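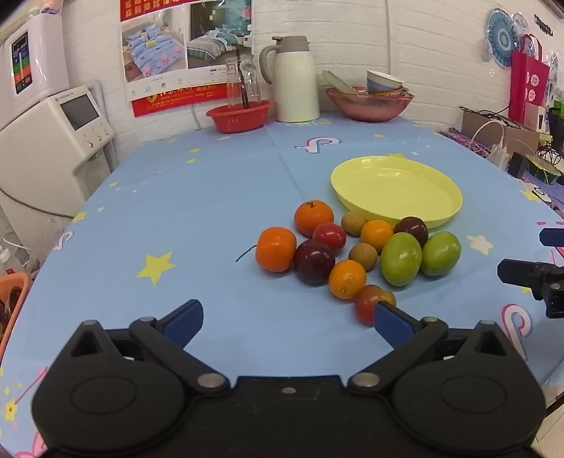
Chapter 4
Fruit, and Why We Argue About It

Ask a botanist what a fruit is and you will get a short answer. Ask a greengrocer and you will get a shorter one, possibly with a look. The botanist says that a fruit is the ripened ovary of a flower, along with whatever seeds it happens to hold. The greengrocer says it is what goes in the bowl. Both have managed perfectly well for years without consulting each other.

The trouble starts with the tomato. By the botanist's rule it is a fruit, and a berry at that, in the same company as the grape. A mandarin is a berry too, of a rather grand kind with its own name, the hesperidium, which you will need for exercise 11 and possibly never again. A plum is a drupe: thin skin, soft flesh, one hard stone. The strawberry, after all that promise in its name, is no berry at all.

Fouad Nasrallah and Tamer Mahasneh ran a market stall in Drika for 13 years and sorted their stock by how badly it bruised. Students tend to laugh at this until they are asked to improve on it.

In this chapter we follow the fruit from flower to seed. Section 4.1 deals with the ovary wall and its three layers. Section 4.2 covers fleshy fruits, and 4.3 the dry ones, which get less attention and fewer puddings. Before you read on, write down whether you think a cucumber is a berry. Use pen.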